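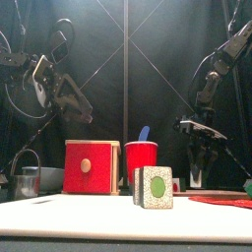 Rikley Library District to Extend Evening Hours at Two Branches

RIKLEY -- The Rikley Library District will keep its Denus Street and Harbor Road branches open until 9 p.m. on four evenings a week under a plan approved by the district board in July 2020. The change takes effect once staffing is in place at both buildings. The remaining branches will keep their present schedules.

The board adopted the plan after reviewing a survey of cardholders carried out by the district office. The survey drew 533 responses. Of those who answered, 59 percent said that the current closing time of 6 p.m. made it difficult or impossible for them to visit on a working day. Parents of school-age children and residents employed at the Jellaretti packing plant, where the day shift ends at 5:30 p.m., were among those who most often asked for later hours.

Under the new schedule, the first hour of each evening will be set aside for general borrowing, returns and reference questions. Study rooms may be reserved until 8:45 p.m. The children's area at Denus Street will close at 7:30 p.m., and children under 12 who remain in the building after that time must be with an adult.
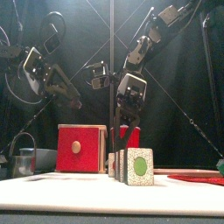

Photo: Rikley Library District

The district will pay for the added hours from its general operating fund. No increase in the library levy is proposed. Part of the cost will be met by ending the lease on a storage unit on Ninh Avenue, which the district has rented for overflow periodicals. Bound volumes now held there will be moved to the lower level of the Harbor Road branch, and duplicate copies will be offered to schools and to other libraries in the county before any are discarded.

Staffing for the evening schedule will come first from current part-time employees who have asked for more hours. The district expects to post two new positions, a circulation clerk and a branch assistant, each at 24 hours a week. Applications will be accepted at the district office and by mail. Applicants for the branch assistant position must have at least one year of experience in a library, school or bookstore.

Residents should note that health and safety rules now in force at all branches will continue to apply during the evening hours. Face coverings are required inside the buildings, seating has been reduced, and the number of visitors admitted at one time is limited. Curbside pickup will remain available at both branches and will be extended to 8 p.m. on the evenings covered by the plan. Patrons who prefer not to enter the building may continue to place holds by telephone or through the online catalog.

The board also voted to extend the suspension of overdue fines on children's books and to lengthen the standard loan period for audiobooks from two weeks to three. Fees for lost or damaged items are not affected. Interlibrary loans, which were halted in the spring, will resume when the lending libraries are able to ship materials.

A separate request to open the Harbor Road branch on holidays was set aside. The board asked the district office to prepare an estimate of the cost of heating, security and staff time -- figures that were not available at the meeting -- and to report back in January. Board members indicated that any holiday opening would be limited to half days.

Parking at Denus Street will be affected for a short period while the lights in the rear lot are replaced. Visitors are asked to use the front lot or the spaces along the north side of the street. The bicycle rack has been moved next to the main entrance. The book drop behind the building will be closed during the work, and returned items should be placed in the drop beside the front doors.

The full schedule, including the evenings assigned to each branch, will be posted at all service desks and on the district website. Printed copies will be available in English, Spanish and Vietnamese. Questions about the new hours or about study room reservations may be directed to the front desk of either branch. Written comments on the plan may be sent to the district office and will be included in the materials for the next regular meeting of the board.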